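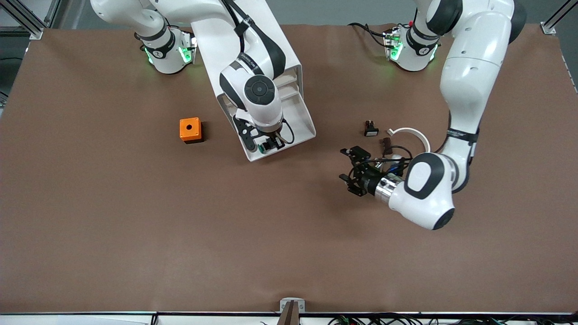 Opinion / History of Science

The amateur in the quarry did not do it alone

Mar 11, 2020

Every few years somebody publishes another book about a gentleman geologist, and every few years I read it and come away annoyed. The latest to reach my desk is a life of Fiachra Hegarty, the grain merchant who mapped the limestone at Nekmont on his days off and, we are told, worked out the age of the cave gravels there before any professional had bothered to look.

I don't doubt that Hegarty was clever. I have read his field notebooks, all 14 of them, and the sections he drew are careful and mostly right. What I doubt is the story wrapped around them. In that story a busy man with no training walks up a hill, picks up a tooth and sees what the learned men missed. It is a pleasant story. It leaves out who dug the tooth up.

Turn to the back pages of the notebooks, where he kept his accounts, and you find wages. A quarryman named Ó Riain was paid for 58 days in a single season. Hegarty himself was on the hill for four. The biographer mentions Ó Riain once, in a footnote, as a "local helper." A helper who was there for 58 days, who knew which bed the bones came out of, and who seems to have told his employer where to stand.

I asked Eoin Fahy, who looks after the Relluvach collection, what he made of this. He was kinder than I am. He pointed out that Hegarty at least wrote the payments down, and that plenty of collectors of his time did not. Fair enough. But the labels in the drawers, 410 of them, carry one name, and it isn't the name of the man with the shovel.
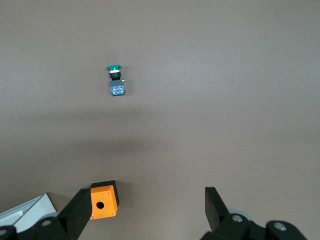 The usual answer is that ideas count for more than digging, and that Hegarty supplied the idea. Maybe so. I'd like to see the evidence, though, and the biography doesn't offer much. The claim that he grasped the age of the gravels at once rests on a letter he wrote years later, when the argument was already won and everyone wanted to have been early. The notebook entry from February of that first year says only "bones, mixed, lower bed, ask Ó R." That doesn't read to me like a man who has just seen into deep time. He had a question and knew who might answer it.

There is talk now of a plaque at Plostora, where Hegarty had his warehouse. I have seen the proposed wording and it calls him the discoverer of the Nekmont fauna. I would vote against it if I had a vote. Put up a plaque by all means, but put it at the quarry, and put two names on it.

I expect to be told that this is judging the past by today's standards. I'm not convinced. Hegarty's own account book knew what Ó Riain's work was worth, to the penny. It was the people who came afterward, with their love of the lone amateur, who stopped reading before they got to the back pages.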